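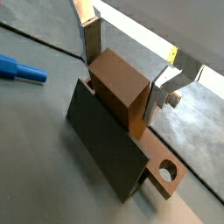 Mitlow 教学中心教具部于七月完成了彩色块件的重新编目工作，涉及块件共525件，现将有关情况、调整后的收纳办法以及下学期的领用安排通报如下。编目的出发点，是过去的登记卡只写颜色和大类，同色的件在卡片上几乎无法区分。以棕色件为例，直立的方柱形块与平放的条形件颜色一致，都是偏铜色的棕，旧卡上均记作“棕，块”。条形件靠近端头处有一个圆形通孔，透过孔能看到下面灰色的台面，这一特征在旧卡上没有任何记载。黑色的矩形板以长边着地立在前面时，后方棕色块的下半部分便被遮住，按旧卡逐项核对的人容易只记下露出来的部分。新的登记卡因此增加了“轮廓”“孔”“稳定放置面”三栏，并要求登记时将各件分开摆放，逐件填写。

一、编目工作的经过

本次编目由教具部 Aigars Vītola 主持，Kristaps Grīnberga 负责登记卡的设计与复核，Demyd Hrytsenko 负责实物清点和标签粘贴。中心原有的块件来自几个不同时期的采购，其中较早的一批由 Pētersons 供应，后来补充的部分来自 Zivitz。两批块件的颜色相近而尺寸略有出入，长期混放在同一组抽屉内。教师领用时往往需要反复比对，归还时也难以判断应当放回哪一格。

清点采用双人制。一人取件、测量、报数，另一人填卡，每满一格即互换角色。测量项目包括长、宽、高，带孔的件另测孔径以及孔边至最近端面的距离。测量一律使用同一把卡尺，读数精确到小数点后一位。凡读数与旧册相差较大的，先放入待核盘，由第三人重新测量后再行登记。待核盘中的块件全部处理完毕之后，相应的抽屉方可关闭并贴上新标签。

清点期间发现旧册中存在重复登记的情况。同一块件在借出之后未及时销账，归还时又作为新件登记了一次，两条记录并存多年。此类记录已经合并，保留较早的编号，较晚的编号停用，不再分配给其他块件。教师手中如仍有标注停用编号的旧清单，请以教具部新近发放的清单为准。

另有少量块件在旧册中有记录而未能找到实物。教具部已向各教研组发出查询单，请各组检查办公室、备课柜以及展示架。查询单回收之后，仍无下落的件将列为缺失，并在下一次采购时一并补齐。

二、分类原则的调整

旧的分类以颜色为第一层，形状为第二层。这一做法在块件数量较少时使用方便，数量增加后便显出不足。课堂上教师提出的要求多数与形状有关，例如需要一组可以直立的件，或者需要一组带孔、可与销类件配合使用的件。按颜色收纳，意味着为准备一堂课要打开多个抽屉。

新的分类改以形状为第一层，分为板类、块类、条类、销类和异形类。颜色改为第二层，以标签左侧的色条表示。孔的有无不单独成类，在编号末尾以字母标出。一件块件只能归入一类，遇到介于两类之间的件，以其最稳定的放置方式为准：平放时最稳定且厚度明显小于长宽的，归入板类；平放时最稳定且长度明显大于宽度的，归入条类；各方向均可稳定放置的，归入块类。

关于“稳定放置面”一栏，各教研组在征求意见阶段提出了较多问题，在此一并说明。该栏填写的是块件在无外力扶持时可以自行站稳的面。矩形板的大面当然稳定，其长边和短边是否稳定，则取决于板的厚度以及边缘是否平直。登记人员应将板立于平整台面上，松手后观察，能够自行保持直立的，方可在栏内记下该边。倚靠其他块件才能直立的，不予登记。此栏对低年级的课程尤其重要，教师据此可以判断哪些件适合让学员自行搭放，哪些件需要由教师扶住。

颜色名称此次也作了统一。旧册中同一种颜色有时写作“咖啡”，有时写作“棕”，有时写作“褐”，检索时极易遗漏。新册统一使用“棕”。紫色系中原有“紫”“浅紫”“薰衣草”三种写法，统一为“紫”，如需区分深浅，在备注栏内写明。登记颜色时应在同一光源下观察，并且以块件的正面为准。同一块件的顶面受光较多，看上去往往比侧面浅，不应据此登记为两种颜色。

三、标签与编号

标签由 Raimonds Sproģis 统一印制，采用白底黑字，左侧为色条。每一格抽屉的正面贴一张总标签，格内每件块件的底面贴一张小标签。底面过窄、无法粘贴的件，如较细的销类件，改为装入带标签的小袋，袋与件一同领用、一同归还。

编号由类别字母、三位数字及孔标记组成。三位数字按登记先后排列，不代表尺寸大小，也不代表采购批次。教师在备课时如需按尺寸选件，请查阅附表，附表按长度由小到大排列，并列出对应编号。附表共30页，已放置在教具室入口处的文件架上，各教研组另有一份副本。

标签在日常使用中难免磨损。编号中任何一位无法辨认时，请勿自行描补，应在归还时告知值班人员，由教具部重新印制。以往曾有教师用彩笔在块件表面补写编号，清洗时颜色渗开，处理起来颇费时间，希望今后避免。

四、练习台的布置

块件在课堂与练习中的摆放方式，与收纳办法同样需要有一致的规定。教具部会同各教研组拟定了练习台布置要求，自下学期起试行。

练习台台面应保持整洁，与当次练习无关的件不得留在台面上。当次使用的件应按照领用单逐一取出，先集中放在台面后部，再依练习顺序移至前部。取件时一次只移动一件，避免在台面上推挤。带孔的件应使孔口朝上，便于使用者确认孔内有无异物。板类件在不使用时一律平放，只在练习要求直立时方可立起，练习结束后立即放平。

台面颜色与块件颜色的搭配也在考虑之列。浅色块件放在浅色台面上，轮廓不易辨认，黑色件放在深色台面上亦然。教具部建议在灰色台面上优先选用棕、紫、蓝、绿各色的件，黑色件若必须使用，宜安排在光线较好的位置，以便使用者看清板的上缘。

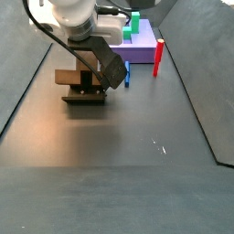
练习台的分区是此次布置要求中讨论最多的一项。各教研组原先各有做法，有的在台面上贴线，有的以托盘分隔，也有的不作任何分区，学员换台练习时往往需要重新适应。经比较，教具部倾向于采用左右两侧设斜面挡板的形式，深灰色的挡板之间形成一条由前向后的狭长通道，彩色块件集中在通道靠后的一端。紫色长方块平放，长边朝前，其顶面的颜色比正面浅，附近另有蓝色销件和绿色件。通道前部留作操作区域，除正在使用的件以外，不应长期堆放其他物品。挡板内侧不得倚放块件，以免块件沿斜面滑落后压住其他件。

分区试行期间，各练习台的通道宽度应保持一致。宽度的基准以块类中最长的件横放后两侧仍有余量为宜，具体数值由 Kristaps Grīnberga 测定后另行通知。各组在通知下达之前，请勿自行移动挡板。如因课程需要必须移动，应在台面边缘做好标记，课后恢复原位。

台面后部的块件应按高低排列，低矮者在前，高者在后，便于使用者从前方看到全部的件。平放的长件应与通道的横向平行，勿斜放。销类件体积较小，容易被前方的块件遮挡，摆放时应与大件错开。每次练习开始前，使用者应对照领用单清点台面上的件，确认无误之后再行开始。

五、领用与归还

下学期起，块件的领用统一使用新版领用单。领用单一式2份，一份由教具室留存，一份随块件交予领用人。领用人应在单上写明课程名称、使用地点、领用件的编号以及预计归还的时间。以往部分教师习惯只写“块件一盒”，此类领用单今后不再受理。

教具室每日上午八时三十分开放，下午五时关闭，中午不休息。成套领用，即一次领用整格抽屉者，请至少提前一个工作日提交领用单，以便值班人员预先清点。零星领用可以随到随领。课间时间领用人数较多，请各位教师尽量错开。

归还时由值班人员当面清点。清点的次序与领用单上的次序相同，请领用人事先按单排列，以缩短等候时间。块件应在归还前擦拭干净，表面不得留有胶带、粘土或笔迹。带孔的件应检查孔内，如有销件卡在孔中，请勿强行敲出，应连同销件一并交还，由教具部处理。

当日无法归还者，应在关闭时间之前以电话或书面形式告知教具室，并说明块件的存放地点。跨教研组转借者，须由转出方与接收方共同到教具室办理变更，原领用单同时作废。未经变更而自行转借的，如有缺失，由原领用人负责说明情况。

六、损耗与修补

根据编目时填写的状况栏，块件的总体状况良好，损耗主要集中在边角与孔口两处。边角的磨损多由块件在抽屉内相互碰撞造成，孔口的磨损则与销类件反复插拔有关。教具部将损耗分为轻度、中度和重度三级。轻度指表面有划痕而不影响使用，中度指边角缺损但仍能稳定放置，重度指已无法稳定放置，或孔口变形以致销件不能正常插入。

轻度损耗的件照常使用，仅在登记卡上注明。中度损耗的件移入教师示范用抽屉，不再发给学员。重度损耗的件停止使用，能够修补的送修，无法修补的注销。修补工作由 Melquiades Contreras 承担，修补之后须重新测量，尺寸变化超出允许范围的，应更换编号并按新件登记。

抽屉内此次加装了隔板和软垫。软垫选用 Kuvard 的产品，裁剪后铺于抽屉底部，隔板则由中心工作间自行制作。每一格只存放形状相同、尺寸相近的件，重件置于下层抽屉，轻件置于上层。关抽屉时请轻推，确认隔板没有移位。

本次编目、标签印制以及抽屉改装的支出合计3,346欧元，由本学年教具维护经费列支，未动用采购经费。各项明细可向教具部查阅。

七、各教研组的意见与答复

征求意见阶段，教具部收到了多份书面意见，现择要答复。

有教师提出，以形状为第一层分类之后，颜色教学课需要从多个抽屉取件，准备工作反而增加。教具部认为意见合理，决定另设颜色教学专用盒，每盒内各色各类均有，盒内块件不与抽屉内的件混用。专用盒的清单正在拟定，欢迎担任颜色教学的教师提出选件建议。

有教师询问，学员自制的件能否纳入统一编目。教具部的答复是，自制件尺寸不一，暂不纳入，由各教研组自行保管。如某件自制件在课程中长期使用，且形状尺寸已经固定，可由教研组提出申请，经测量登记后编入异形类。

有教师建议在登记卡上附上块件的图样。此项建议已经采纳，图样以线条勾勒正面与侧面，孔的位置以圆圈标出。图样绘制的工作量较大，将分批进行，条类与板类优先，块类次之，销类与异形类最后。图样完成之前，请以登记卡上的文字和测量数据为准。

也有教师希望延长教具室的开放时间。鉴于目前值班人员的安排已经较为紧凑，暂不延长。晚间课程所需的块件，可以在当日关闭时间之前领出，次日上午归还，领用单上须注明“隔夜”。

八、后续安排

新学期开始前，教具部将为各教研组举办一次使用说明，内容包括新编号的读法、领用单的填写以及练习台的布置。说明地点在教具室，每次参加人数以室内能够就座为限，请各组推派代表，返回后向本组教师传达。新任教师应全部参加。

练习台的布置要求试行一个学期，期间由 Demyd Hrytsenko 汇总各台的使用记录。记录的重点为块件是否按规定归位、挡板是否移动过，以及清点时有无缺件。试行期满之后，教具部将根据记录修订要求，并在本通讯中公布修订的条文。

仍持有旧版登记卡、旧清单或旧标签纸的教研组，请于新学期开课前交回教具室统一处理。在各办公室和展示架上找到的零散块件，无论有无标签，也请一并交回，交件时附上纸条写明发现的地点。有关编目内容的疑问请向 Aigars Vītola 提出，有关标签补印的事宜请与 Raimonds Sproģis 联系。

教具部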